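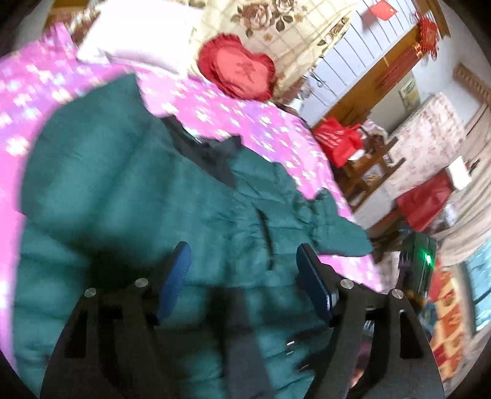 Figure 3. A padded jacket on a bed in one of the homes, with the two finger pads of the hand-held gripper just above the fabric.

4.2 What about clothes?

I'll be blunt – clothes were where I lost most of my optimism. Going in, Ratree Kaewsai and I figured that a padded jacket would be the easy one. It's thick, it holds some shape, and the stitched channels give two fingers plenty to grab. A T-shirt, we thought, would be the nightmare.

Well, no! We recorded 819 folding demonstrations with the hand-held gripper and kept 674 of them after Keyvan Hashemi threw out the ones with bad tracking. Jackets made up 176 of the ones we kept, and the policy trained on the full set did worse on them than on anything else (we ran 12 test folds per garment type, all on beds). The usual failure went like this: the fingers closed on one puffy channel, lifted the outer shell an inch or two, and left the rest of the jacket sitting there. Sleeves were a close second. A crumpled jacket like the one in Figure 3 has a dark lining showing at the top and a sleeve off to one side, and the policy kept mixing up lining and shell when it picked its first grasp.

Bedding gave us trouble too. Busy prints, such as the small white flowers on the pink-and-purple quilt, drew the predicted grasp points off the garment far more often than plain sheets did. Sylvie Vachon suggested masking out the background, and that helped with T-shirts and towels but barely moved the jacket numbers. So can a machine put your winter coat away yet? Ours can't, and I'd want a better first grasp before trying the zipper.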